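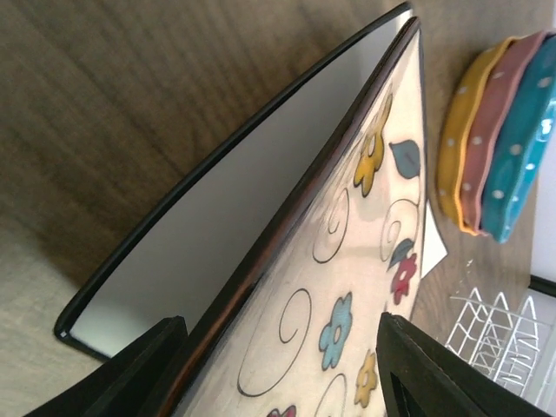 Arnel Sison wrote back on the first draft that we had the whole question the wrong way round, that households don't decide how many people to feed and then cook, they cook and then see who turns up. He was right about Samonte at least. Less right about Plavholm. We have left the section in its old order but the reader should keep his point in mind, it comes up again under 4.3.

Figure 4. Painted plate, cream ground with flowers in yellow, red and blue, dark brown rim. Polka-dot dishes and white wire rack to the right.

4. Results: shared meals and who pays for them

4.1 Sample, again

Diaries came back from 40 households. Two were unreadable in places (water, pencil) and we kept what we could. Split by town: 19 in Plavholm, the rest in Samonte. The Staruvau diaries belong to the earlier round and are not used here except where noted. Each household wrote down every evening meal for the month of May: who ate, who cooked, what was bought for it and by whom. Guests went in a separate column. A lot of people ignored the column and wrote guests in the margin, or under "who ate", so the coding took longer than planned.

We count a meal as shared if at least one person at it did not sleep in the house that night. Crude. A grown son who eats and drives home counts, a lodger doesn't. We tried a version with kin left out and the ranking of households hardly moved, see the appendix.

4.2 Cost

The main finding is simple enough. Shared meals did not cost the host household more per head than ordinary ones. In most diaries they cost a bit less. Rice, beans, potatoes, noodles, whatever stretches. Meat was bought for shared meals more often but in smaller amounts per person, and the cheap cuts.

What changed was who paid. On ordinary evenings one person bought nearly everything, the same person all month. On shared evenings the buying was spread out: bread from one guest, drinks from another, fruit. Small things, rarely planned. Several diaries have a guest bringing something the host already had, and it goes in the cupboard and turns up in the diary three or four days later as part of an ordinary meal. So a part of the contribution is put off and our per-meal figures miss it. We corrected for this where the item could be traced, which was not often.

Plavholm and Samonte differ here. In Plavholm guests brought food and it was expected, to the point where one diary lists a neighbor as having come "with nothing, tired". In Samonte guests mostly brought nothing on the night and fed the host back at some later date, or a cousin of the host, or sent vegetables over. Over the month it comes out about even in both towns. Over a week it does not, and anyone running a one-week diary in a place like Samonte will find a few generous houses and a lot of spongers. This is we think what happened in the Grodthorpe survey, which used seven-day diaries and reported a small group of "net givers". We would want to see those same houses for longer.

4.3 Planning

Back to Sison's objection. In Samonte 17 households wrote the number of eaters after the meal, in a different pen or squeezed in, even though the form asks for it first. We did not set out to record this and only noticed on the second reading. It fits his account: the pot is a fixed size and the table is not. Portions per head on those evenings vary a great deal. There are few complaints about it in the diaries, though people may not like to write complaints on a form they know will be collected.

In Plavholm the number was filled in first, nearly always, and changes were crossed out and corrected. Leftovers were also lower there. Whether planning causes the low leftovers or smaller refrigerators cause both we can't say. We did not ask about refrigerators. Should have.

One more thing on planning. Invitations were verbal and short-notice in both towns, same day in the great majority. The older literature talks about invitation as a formal step with its own rules and we saw very litle of that. Birthdays, yes. Funerals, yes, and those meals we took out, as they are paid for in a different way altogether.

4.4 Washing up

Added at a reviewer's request. The form had a line for who cleared and washed, filled in for most meals. On ordinary evenings the cook washed up more often than not. On shared evenings the cook washed less and a female guest washed more, in both towns, by a similar margin. Male guests appear in this line 18 times in the month, over half of those in just two households. So the guest's contribution is partly labor, and it falls unevenly between guests who ate the same food. A costing that stops at groceries will miss it. Ours did until this round.

4.5 Limits

One month, and a mild one. Gardens were only starting to produce and gifts of vegtables would be much higher later in the summer. Diaries were kept by one person per house, usually the main cook, and the main cook's view of who brought what may not be the guest's view. Prices were taken from receipts where we had them, otherwise from the diary keeper's memory.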